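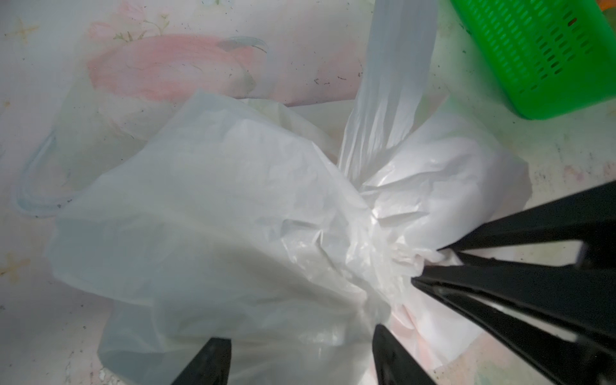

Bag cell, notebook, April

Came in to a note from Golshifteh: right arm dropping the neck of the bag on the pull, left arm fine. She had run 44 bag cycles the evening before and lost the grip on more of them as the evening went on. No faults in the log. Current on the right gripper looked normal, so I left the motor alone and went for the fingers and the cable.

Powered down at the rail, both sides. Wiped the fingers with isopropyl and a lint-free cloth. A fair bit of grey came off the right pair, less off the left. Checked the finger screws. Two on the right had backed out a quarter turn. Took them out, cleaned the threads, put a spot of the blue threadlock on and did them up again. Yi-an has the small torque driver, so these were done by hand and want checking when it comes back.

Next the cable on the right gripper. With the wrist rolled fully in, the cable was pulling on the connector before the joint reached its stop. Gave it more slack and moved the tie one hole down. Rolled the joint by hand through its whole travel and it no longer tugs. Left side has plenty of slack, not touched.

Homed both arms. Right elbow came back with an offset of 119 counts against the last entry, left was within the usual. Re-zeroed the right against the pin, saved it, and homed again to make sure it had stuck.

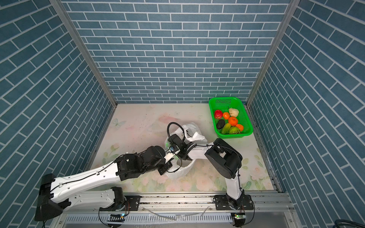
Right gripper on the gathered top of the bag, left on the side.

Ran 30 cycles with the same thin bags from the Melham box. Two drops, both early on, both with the neck gathered too low. Raised the grasp height a touch in the config and had none after that. Old value is commented out on the line above if anyone wants it back.
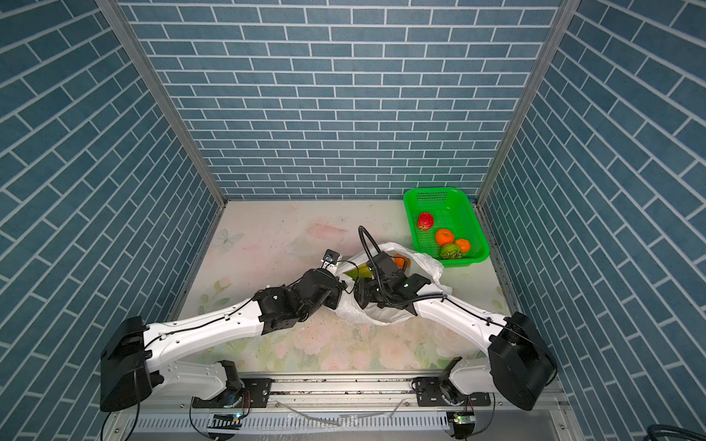

Opening the bag is still slower than it should be. The two grippers come in close together and the planner waits for one to clear before it moves the other. Gert thinks the keep-out volume on the right wrist is still sized for the old bracket. I have not changed it. He will look at the model first.

Still to do:
Torque check on the right finger screws.
Clean the floor sheet, it has picked up specks and marks.
Brush out the grooves in the front rail.
Order finger pads from Pretorius, we are on the last set.

Arms parked and power off at 17:30. Zsófia has the cell in the morning.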